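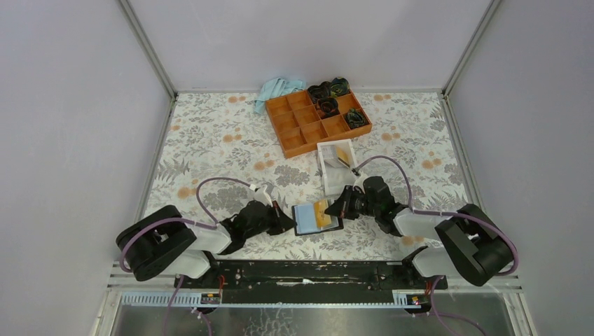

Both arms with a card between them, Sullwood workshop open day

Dear Ekene Akande,

Thank you again for the support that let us open our doors in August – it was a long afternoon and a very happy one, and I hope this report gives you some flavor of it. We had 83 visitors through the workshop, against the 70 we had planned for, and the last of them were still chatting on the stairs well after closing.

The card holder task was the one people kept drifting back to. We chose it after our talks with Watkins because everybody has fumbled with a plastic sleeve at some point, and thin, slippery things are still hard going for a pair of grippers. Seul-gi Baek talked visitors through it in groups of 11, which left room for everyone to get close and ask whatever they liked.
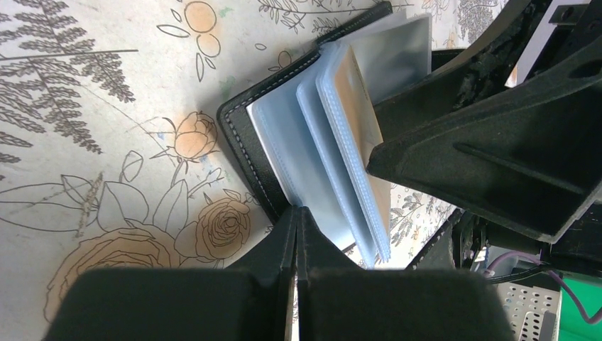

Working among the clear sleeves of the card holder

Each session ran 15 minutes, though most of them ran over, and I'm afraid we didn't try very hard to stop them. The questions were lovely, and we wrote many of them down for the Prullgate newsletter.
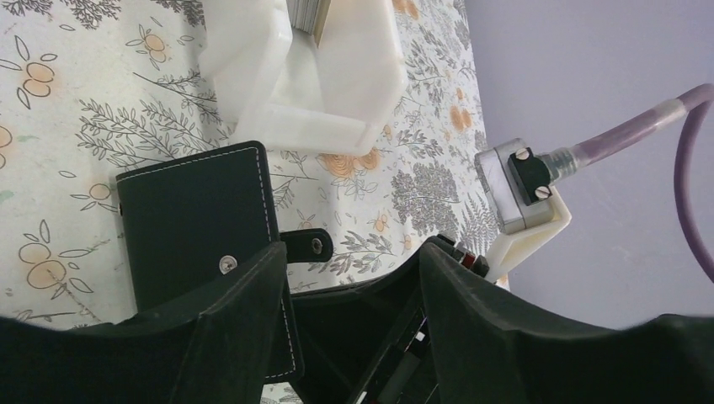
Could the same pair of arms be taught other small jobs?
They could, and we would like to start with folding cloths and sorting cables, each of which would need its own practice time.

As for the rest of the grant, the printed handouts are paid for and the new benches are on order from Carkex. We would dearly like to hold a second open day in the spring – a quieter one, perhaps, with longer sessions and
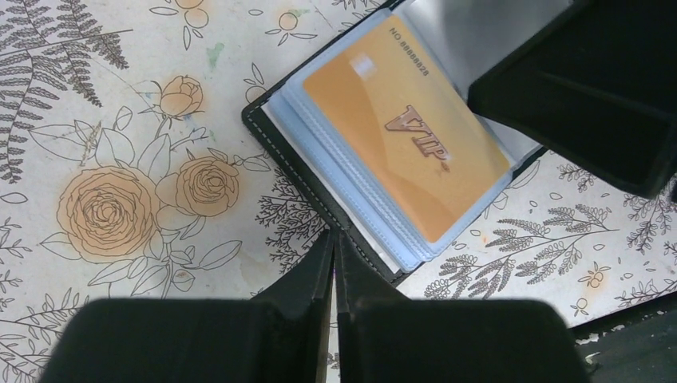

a few more chairs for those who prefer to sit and watch. Seul-gi is drafting the plan now and will send it to you with the final accounts.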